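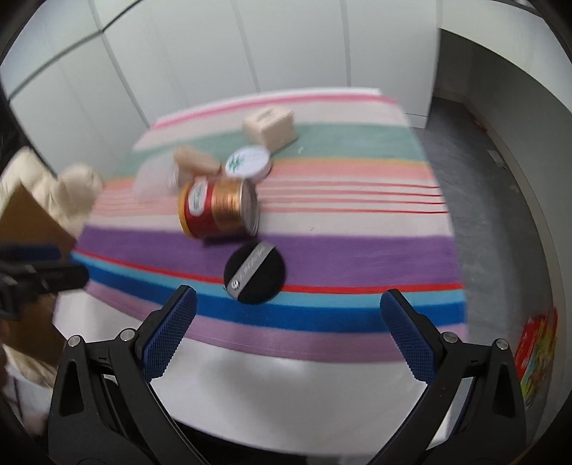 Handout 2: Grouping Things on a Cloth

Hi everyone! Before we pick up a pencil I want you to play with your objects for a good 10 minutes. I used to skip this when I was a student and my still lifes always looked like a store shelf (Mahlet Negussie will happily confirm this, she sat next to me at Tarby).

My striped cloth is a bit of a bully, I know. Stripes grab the eye, so I like to put something big on them first. A can on its side is great for this – it gives you a long shape, a round metal end and a nice dark shadow underneath. After that I bring in something flat and dark. A black powder puff works beautifully, and the gray ribbon across it is fun to draw because it runs at a slant against the stripes.

Then leave some cloth bare! I kept the whole right half free, and I'd love to see you try the same.

For next time:
Bring 2 round things of different sizes, plus a cloth with a pattern.
Don't copy the lettering on cans or lids, just squint and put down the tone.
Read the Vermeulen pages on shadow color.

Kobina Nartey has the spare easels if yours wobbles.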